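3.2 What people do with a colour name they don't know

I should say at the outset that I never meant to write a paper about colour words. I was collecting kitchen vocabulary in Clalholm, quite happily, when a woman at the market called her scarf "brick-ish, or what my gran would call rust", and that was the end of the kitchen project. By July I had 1430 answer slips in a shoebox and a strong suspicion that half the town disagreed with the other half about where orange stops.

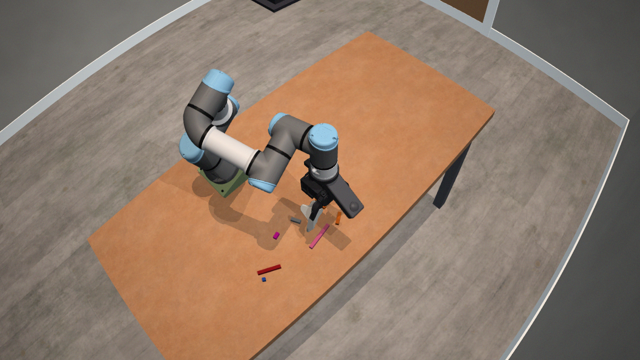
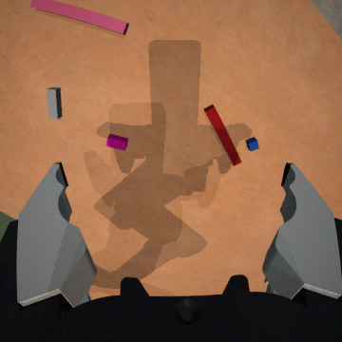 Figure 4. Small coloured blocks on an orange-brown or orange-tan surface.

So does living in one town make people agree on the names of in-between colours?

Only a little, and much less than I'd hoped when I started. People in Clalholm agreed nicely on the plain words (red, blue, green and so on), and so did people in Rurano, but as soon as we got into the muddy middle it was every household for itself. Two sisters who had shared a bedroom for 16 years gave me "tan" and "apricot" for the same paint card and then argued about it all the way to the bus stop.

The paint cards came from the Semov range, matt finish, with the printed names trimmed off. I did the trimming myself with nail scissors and I'd advise anyone repeating this to buy a proper guillotine! Each person got 10 cards, one at a time, by a north-facing window, and was asked "what would you call this?" and nothing more. If they asked me whether they were right (nearly everyone did) I said there wasn't a right answer, which went down badly with the retired teachers.

Altogether the two towns gave 2276 usable answers, the Clalholm slips plus a smaller batch from Rurano. I threw out anything I couldn't read, and also the answers from one lively afternoon when a queue formed and people began copying whoever was in front. I'm still a bit sorry about that, as it had some of the best words in it. "Old teapot" was one.

What I found most interesting was how people hedged. Faced with a card between pink and brown they hardly ever said "I don't know". They stuck an "-ish" on the end, or reached for food (salmon, biscuit, gravy), or pinned it on a relative. The Laitinen checklist, which I used for sorting, has a box for food words and a box for modified basic terms but nothing at all for relatives, so I've added one and called it "family attribution". It filled up faster in Rurano than in Clalholm, and I can't explain that yet. It may just be that I did the Rurano round in people's homes, where the relatives were often sitting in the next room shouting suggestions.

Older speakers used more food words, younger ones more "-ish". I'd be wary of making too much of it, though, because my younger group was mostly students and they tended to come in before lunch, so if anything I'd have expected the gravy from them.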